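Week 4 notes: learning two-handed tasks from head-camera video

Okay, so last Friday we ran out of time right when it was getting good, and a bunch of you asked for the part I rushed. These notes pick up there. Read them before section and bring your questions (Yuto Kuroda is running both sections again, be nice to him).

Quick recap. We want a policy for a two-armed robot, and teleoperating the robot for every single demo is slow and pricey. The Odoi method says: let people do the task with their own hands, record from the head, and train on that plus a small pile of real robot demos. In our rerun we used 17 robot demos per task. The human video did the rest of the heavy lifting, and I was pretty surprised by how far it went!

The trick is what you predict. Odoi doesn't try to copy finger joints, which would never map onto a gripper anyway. It predicts where each wrist goes over the next 2 seconds, plus one open/close number per hand. Both hands share one prediction head, so the model has to learn how they move together – that's the piece Anden (the older baseline) leaves out. 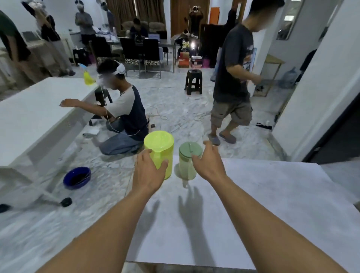
Figure 4. Head view, one hand on each pitcher.

Think about what the network has to deal with in a view like that. Two pitchers side by side, both sort of green, a hand on each one. The arm shadows on the white tabletop are soft but they're hand-shaped, and our first hand detector loved hand-shaped things. Then there are other people all over the room, with arms and hands of their own. So before any training we keep only the hands that connect to the wearer's forearms. It's a dumb filter and I love it.

Results, since you'll need them for the homework. On the Stulter pitcher tasks we got 17 successes out of 21 trials with human video mixed in. With the robot demos alone, same 21 starting layouts, we got 4. Please don't quote that as "four times better" on the midterm. It's one robot and one lab, and 21 trials gives you a wide error bar. Work out the interval yourself, it's good for you.

One thing I'm still chewing on: head motion. People look away from their hands all the time, and the camera goes with them. Odoi puts wrist targets in the coordinates of the current head pose, so when tracking drifts the targets drift too. The Nostside paper fixes this with a table-based frame, but then you need to find the table. Read their section 2 and decide which one you'd pick for a moving robot.

Homework 4: swap the shared head for two separate ones, retrain, and plot wrist error for each hand. Code is in the usual folder.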